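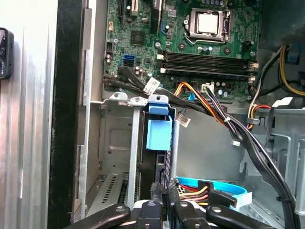

Computer refurbishment is the repair and resale of used desktop and laptop computers. Most machines come from offices, which replace them on a fixed schedule. A desktop is opened, cleaned and tested before any part is changed. Memory is the usual upgrade, and on many desktop boards the slots have latch clips at both ends that hold each module in place. The drive is erased or replaced before sale.

History

Small repair shops sold used computers as a side business for years before larger firms took it up. In Dralilgate, the Balogun works opened with 10 benches in a former shoe warehouse and later moved to Gaso Road. 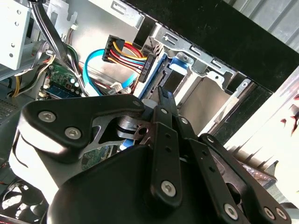
The move gave it room for a parts store, and it began to buy whole lots from schools and banks.

Grading

Sellers grade machines by outward condition. Grade A units have few marks, while grade C units may have dents or worn keys. Grades differ from one seller to another.
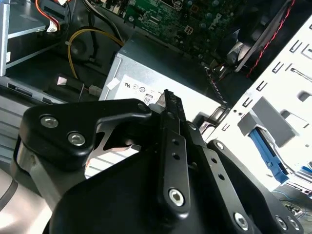 Page last changed: July, 10:115 (revision 4)

Testing covers the power supply, fans, ports and memory. A unit that fails is repaired or stripped for parts.

Sale

Refurbished computers are sold with a short warranty, often without a monitor. The Dadeo outlet in Dralilgate sells them by the pallet as well as singly.
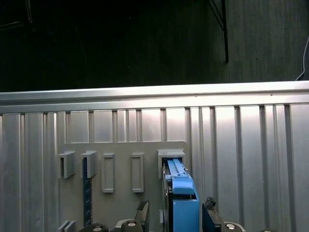
Pallet buyers get no warranty and pay for their own shipping.

See also

Electronic waste
Spare parts trade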